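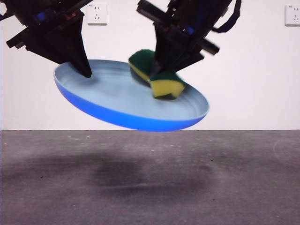

开场（先别急着说话，让大家看几秒）

大家下午好！我在Vinbridge做双臂操作的软件，今天讲的题目叫“刷一个盘子要跑几个进程”。标题是Ognjen Popescu起的，我原来那个标题长到议程表里放不下，他看了一眼就给我改了，我认。

先问一句：做过力控的举个手？（等一下，看后排）好，做过遥操作数据的呢？行，那我知道第二部分可以讲快一点，第四部分慢一点。

左边那只手指压在盘子里面，右边那只压着海绵，盘子悬在半空，底下什么支撑都没有。大家记住这个姿态，后面一半的bug都跟它有关系。盘子放在地上刷，地面会替你吃掉一大半误差；一旦拎起来，两条手臂就通过一个盘子连成了一个闭环，谁多走一点，另外一只手马上就知道。

（如果有人问为什么不加个夹具，说问答时间再聊，别在这里展开，上次展开了就没收住。）

二、整个软件栈，一页说完

（翻到框图。不要念框图！）

我们的栈分三层，最底下是控制，中间是规划，上面是策略。控制层我们叫Jikier，自己写的，C++，每条手臂一个实时线程，外加一个共用的协调线程。规划层叫Prallora，负责碰撞检测、轨迹拼接，还有一件很不起眼但是特别要命的事，就是管时间戳。策略层就是从示教数据里训出来的网络，它吐的是一小段一小段的动作块，下面两层负责把动作块变成真的能执行的东西。

我以前在这一页会花十分钟讲策略网络，讲完大家都来问我网络结构，可是我们真正耗掉的时间全在下面两层。所以今天策略我只讲两句：输入是各个相机的画面加关节状态，输出是末端位姿和夹爪开合。没了，下一页。

（这里喝口水。）

三、相机看到了什么

好，讲感知。固定相机看全局，腕部相机看近处，大家都是这么配的，我们也没什么新花样。有意思的是两个视角对同一件事的说法经常不一样，尤其是盘子的边。

固定相机里，盘子斜过来就是一个扁扁的椭圆，内壁颜色很浅，后面又是白墙，分割网络在盘沿那里老是犹豫。腕部相机正好反过来，背景是灰地面，盘沿亮亮的一圈，特别好找。

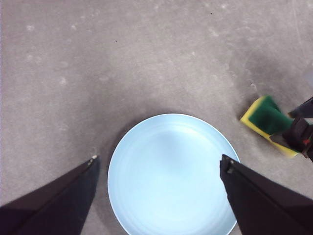 腕部视角，盘子位于张开的两指之间，右侧是另一只夹爪和海绵

我特别喜欢这个画面，因为要讲的东西都在里面了。两指张开，盘子在中间；另一只夹爪从右边伸进来，带着海绵那一角。对我们来说，“另一只夹爪出现在我的腕部画面里”是一件挺烦的事。早期的版本里，感知模块会把对面的夹爪当成障碍物，Prallora一看，哎呀，离碰撞这么近，赶紧退！两条手臂就互相让路，你退我也退，退到工作区边上，谁也不动了。我们组管这个叫“电梯门口的客气”。

修法其实很土。我们用两条手臂的关节角实时渲染一个自身掩膜，投到每个腕部相机上，掩膜里的像素一律不进障碍物通道。难点在同步：图像到的时候，关节角已经是后来的关节角了。我们量过，相机链路的延迟是40毫秒，手臂动得快一点，掩膜就整个错开，露出来的那条黑边又成了“障碍物”。

所以现在的做法是：关节状态存环形缓冲，图像一到，拿它的曝光时间戳回去查，前后两帧插值，再渲染。代码一共没几行，查这个问题我查了整个November，中间还怀疑过相机标定、怀疑过网线，最后连驱动都重装了一遍……（停一下，这里一般会有人笑。）

给大家一个可以直接带回去用的建议：时间戳在哪儿打的，写进消息类型的名字里。我们现在有stamp_exposure和stamp_recv两个字段，丑是丑，但是再没有人用错过。

还有一个坑，地面。灰的，带斑点，还有深深浅浅的印子，固定相机里盘子下方就有一大块模糊的深色。深度估计网络有一阵子认为那里是个坑，规划器就很兴奋，觉得下面空间变大了，把手臂往下送。后来我们在Prallora里硬写了一个平面约束，地面就是地面，网络爱怎么想怎么想。有人觉得这种硬编码不优雅，我同意，我也不打算删。

四、控制：盘子硬，海绵软

（这一部分讲慢。）

刚才说了，两只手通过一个盘子连在一起。盘子硬，海绵软，问题就在于这两样东西同时在一个回路里。如果两条手臂都跑位置控制，标定误差全变成内力，盘子要么滑，要么被顶得歪过去。如果两条都跑纯力控，又会漂，看着像两个人抬沙发，都在等对方用劲。

Jikier现在的分工是这样：扶盘子的那只手定坐标系，它的刚度高，动得慢；擦的那只手，切向走位置，法向走阻抗，所有目标都写在盘子坐标系里面。盘子转了，擦的轨迹跟着转，策略层完全不用操心。协调线程只干一件事，就是看内力的估计值，超了就让擦的那只手先松，永远是它先松，顺序写死。

为什么要写死呢？因为我们试过让优化器自己决定谁松，数学上很漂亮，求出来的结果也没毛病，就是会在两个解之间来回跳。跳一下盘子就晃一下。我在现场看到第二下就按急停了。

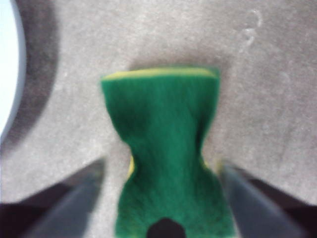
Vinbridge · McIver组 · 双臂控制与工具链

好，说海绵。两根手指一夹，中间就收成一个细腰，绿的那面挤进去，黄色泡棉从边上露出来一点。请问各位，夹爪这个时候应该报多宽？

我们最早的夹爪状态判断就是看开口宽度，小于某个阈值算“空夹”，大于某个阈值算“夹到东西了”。夹盘子没问题，夹海绵就完蛋，因为海绵会一直往里缩，夹着夹着宽度就掉到阈值底下去了，状态机跳回“空夹”，然后呢？然后它很有礼貌地把手张开，准备重新抓一次。海绵就掉了。

现在改成看电机电流和宽度的变化率，两个一起看，再加一个滞回。腕部画面也给一票：海绵还在两指中间，就不许判空夹。三路里面任意一路坚持说“还拿着”，就先当它拿着。宁可多拿一会儿，也别在盘子上方松手。

（可能有人问触觉传感器。回答：想过，没装，线太多了。别多说。）

还有一个细节，海绵伸出手指外面那一截的长度，每次抓都不一样。工具中心点如果写成固定值，擦的时候要么够不着，要么手指自己戳到盘子上。我们现在每次抓完之后用腕部相机估一次海绵上沿的位置，更新工具中心点，然后才允许进入接触阶段。上沿那条浅黄色的边特别好用，和绿色的对比很清楚，颜色阈值就能搞定，连网络都不用上。我当时还专门训了一个小网络，训完发现跟阈值法差不多，默默删了。

五、工具：没有回放，就没有调试

最后一部分，讲工具链，这也是我私心最想讲的。

我们这个任务到现在录了276条示教。条数听着不大，但是每一条里面有几路视频、两条手臂的状态、电流、内力估计，还有每一级的决策日志。早先这些东西散在好几个文件里，要看一次失败，得开三个窗口手动对时间，对到一半就忘了自己在找什么。

现在的回放工具只有一根时间轴。你拖到哪儿，画面、曲线、状态机的状态全跟着走。最有用的功能是“重算”：选一段日志，用你本地改过的Jikier代码再跑一遍，把新旧输出叠在一起看。电梯门口那个问题，就是这么抓出来的，掩膜在回放里一帧一帧地滑开，看到的那一刻我真的想拍桌子！之前盯着真机看了那么久都没看出来。

Ognjen后来又加了一个小东西，任何一次急停，自动把前后的日志打包，丢到组里的频道，标题是状态机最后三个状态。我一开始嫌吵，现在每天早上9点第一件事就是刷那个频道。

实现上有个取舍提一下：重算的时候物理世界不会跟着变，所以它只能告诉你“这一刻代码会怎么决定”，后面的事情它不知道。组里新来的同学有时候会拿重算的曲线当仿真看，我现在在曲线的发散点之后直接涂灰，灰的地方不许拿来下结论。

六、还没弄好的

（时间不够就只讲前两条。）

换盘子。现在盘子半径是写在配置里的，换一个深一点的碗，盘内的擦拭轨迹就得重新调。我们想让扶盘子的手先转一圈，用腕部相机把形状扫出来，代码写了一半。

换手。擦到靠近手指压住的那块地方，就擦不到了，得换个位置扶。悬空换手我们目前不敢做，都是先放下再重新拿，慢，但是稳。

擦干净没有。这个我们现在没有判断，轨迹走完就算完。有想法的朋友一会儿来找我，我是认真的，我们很缺这一块。

（翻到最后一页，留联系方式，问答。先点后排的人，前排的都是熟人，他们可以会后再骂我。）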